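Unit 4. Collecting demonstrations for a manipulation policy

Read before the lab session. Bring the log sheet from Unit 3.

4.1 What counts as an example

An example, or episode, is one complete attempt at one task by one operator, recorded from the start signal to the stop signal. It holds the wrist camera stream, the joint readings, the gripper opening and the text instruction. If any of the four is missing, the episode is not repaired later. Mark it void on the sheet and record another.

The course set, Brikila, has 2326 episodes at present. Of these, 1325 were recorded at the Brergate site and the rest at Skulport. The two sites used the same arm and the same instruction list. They differ in furniture, floors and lighting, and a policy trained on one site alone does noticeably worse on the other. Keep the site label with every episode.

4.2 Start states

Operators fall into habits. Left alone, most will begin each episode from the same pose, with the arm centered and the fingers open. A policy trained on such data learns the first second of motion almost by heart and fails when it is started anywhere else.

Draw the start pose from the list for your station. The list includes low poses, poses with the fingers closed, and poses close to furniture. Do not skip a pose that looks awkward. If the arm cannot reach it safely, write the pose number and "unreachable" in the notes column.

4.3 The wrist view

The wrist camera moves with the gripper, so its picture depends on the arm as much as on the room. A small rotation of the wrist can turn a tabletop into a large slanted shape that fills most of the view. Floor and table may share a similar stone pattern, and the boundary between them may be hard to find from color alone. The fingers stay at the same place in the view and are often the only fixed reference.

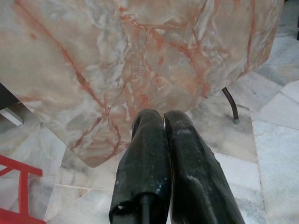 Views of this kind should stay in the set. An early version of the Xu filter removed any episode in which one surface covered more than half of the view, on the assumption that the camera was blocked. It threw out up to 600 episodes in one pass, most of them valid. The current filter looks only for black frames, frozen frames and gaps in the time stamps. Everything else is left to the reviewer.

4.4 Contact and near contact

A single view often does not show whether the fingers are touching a surface or merely in front of it. Do not label contact from the picture. Use the motor current trace, and mark contact at the first sample above the threshold set for your station. Where the trace is noisy, enter "uncertain" and move on. An uncertain label can be masked during training; a wrong one cannot be found again.

4.5 Failed attempts

Keep them, with the outcome field set to 0. A slow success is still 1. An attempt in which the operator misses, backs off and tries again within the time limit is scored on its final state, and the retry is noted. Retries are useful because they show the policy how to leave a bad position.

4.6 Splits

Split by room before splitting by episode. If episodes from one room appear in both training and test data, the test score mostly measures memory of that room. For the exercise, hold out 2 rooms from each site.

Exercise

a) Plot the start poses of your own episodes. State which regions are thin.
b) Train the baseline on Brergate only, then test on the held-out Skulport rooms.
c) Repeat with the uncertain contact labels masked, then unmasked. Report both scores.

Hand in the plot, the scores and the log sheet together.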